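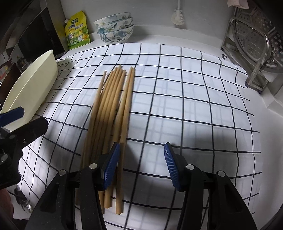
Chopsticks (household)

Household chopsticks are the plain wooden chopsticks kept in a kitchen for daily use, as distinct from the lacquered set that came as a wedding gift and is brought out for guests. They are usually sold unvarnished and in bulk. A pack of 16 makes eight pairs on the day of purchase and, by October, some other number.

Sorting

Plain chopsticks are commonly sorted in a loose bundle on a flat surface, often a tablecloth, with one set of ends gathered and the other allowed to spread. A checked or gridded cloth gives the sorter straight lines to work against. The sticks ignore them. Writers on the subject disagree over which end should be gathered, and the Pillotdale school of housekeeping has changed its position twice.

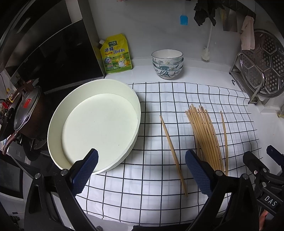

Imani Villanueva

The stray

A single chopstick lying apart from its bundle is known as a stray. It may rest at a slant across the cloth beside a tray, a short reach from the others. Strays are rarely thrown out. Most households keep them for stirring, for testing oil, or for getting toast out of the toaster, a use every manual forbids.

Storage

Upright storage in a jar is the usual method. The Tilahun drawer divider, sold in a 58-slot version, gives each stick its own place and has been admired mainly by people without children. Bowls, bouillon and covered pots tend to claim the rest of the counter.

See also: Spoon; Drawer, miscellaneous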